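Trivau opens household sorting room in Hosau

Feb 27, 2020

Trivau has opened a sorting room in Hosau for small household goods that would otherwise be thrown out with the general rubbish. The room takes in unopened and part-used items from house clearances and shop returns, and passes on whatever can still be used.

Goods are tipped into open grey bins and picked over one piece at a time. Bottles, rolls of tape, clear plastic cases and packets of fixings all arrive mixed together, and each bin is sorted to the bottom before the next one is started. The room has space for 70 bins and can handle 800 items a day. 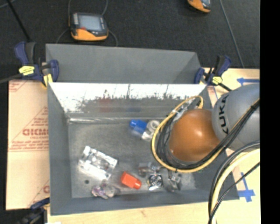 Tania Roy, who manages the Hosau site, said mixed bins had always been the slowest part of the work.

"Large things are easy to rehome. It is the small stuff from kitchen drawers and under the sink that piles up. We wanted a proper place to deal with it."

Sorted goods will go to the charity shop in Kuster and to the Sikau repair workshop, where Borislav Radulović and his team will take tools and spare parts. Empty packaging is kept apart for recycling.

Residents can bring in up to two boxes per visit. Food, medicines and paint cannot be accepted. A second room is due to open in October.

For further details, contact Marcelle Riviere at the Trivau press office.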